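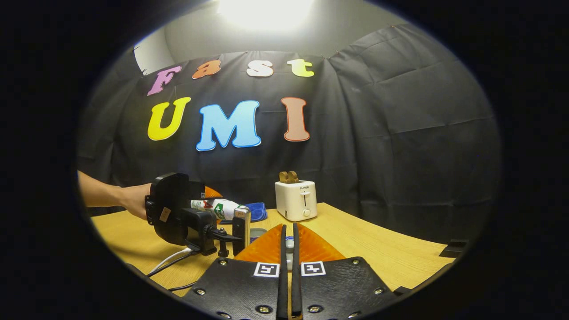 Chapter 9
The Guided Walk as a Tourism Product

By Nelu Ilie
Dec 31, 2022
Reading time: 12 min

When a visitor comes to a small town, the first thing he or she buys is usually a bed, and the second is a meal. The guided walk comes later, if it comes at all. Many students of tourism therefore treat it as a small matter, something to be added to the brochure when the hotels and the restaurants are already in order. In this chapter we take a different position. We will study the walk as a product which has its own costs, its own season and its own way to fail.

Let us begin with the case of Menport, a harbor town of 1,316 permanent residents. For many years the town had one walk, which started at the ferry steps and ended at the old salt store. The guide was paid by the ferry company. The walk was free for the passengers, and it took as long as the ferry stayed at the pier. When the ferry company changed its timetable, the stop became too short and the walk disappeared in one winter. The stories, the route and the guide were all still there. What was missing was a person or an office to whom the walk belonged.

This question of ownership will return in every section of the chapter. A museum belongs to somebody, and a boat belongs to somebody. A walk passes along public streets, and for this reason it is easy to believe that it costs nothing and needs no owner. The student should be careful with this idea.

The second case is the valley of Skuredis, where the walk was planned from the beginning as a paid product. The group was limited to 12 persons. The planners had first allowed 32, but during the trial walks in January the people at the back could not hear the guide beside the river, and two of them went home before the end. With the smaller group the price had to be higher. Some local shops complained, as they had expected many more customers on the square at noon. We will look at their complaint in section 9.3, and we will see that it was partly right.

The third case, Agbenyega, is included for a different purpose. In that district the elders of the families decide which places may be shown and which stories may be told aloud. A guide who comes from outside must learn this list before he or she learns anything else. The list is not written. It also changes with the time of the year, so that a story permitted in the dry months may be closed in the wet ones. For a planner who is used to printed programs this can be difficult, and several of the exercises ask you to prepare a program which leaves enough room for it.

Before you read further, please make sure that you are comfortable with these terms from the earlier chapters: carrying capacity, shoulder season, fixed cost, host community. The term "interpretation" is used in the sense of Chapter 4, that is, the work of explaining a place to the people who visit it. It does not mean translation between languages, although a guide may have to do both in the same hour.

9.1 What the visitor pays for

A visitor who pays for a walk is paying for the time of the guide, and also for the choices made before the walk began: which street to take, where to stop, when to be silent. These choices are hard to see, and so they are hard to price. We start with the time of the guide, which is the simpler part.

© Hirnex Learning | Contact | Back to top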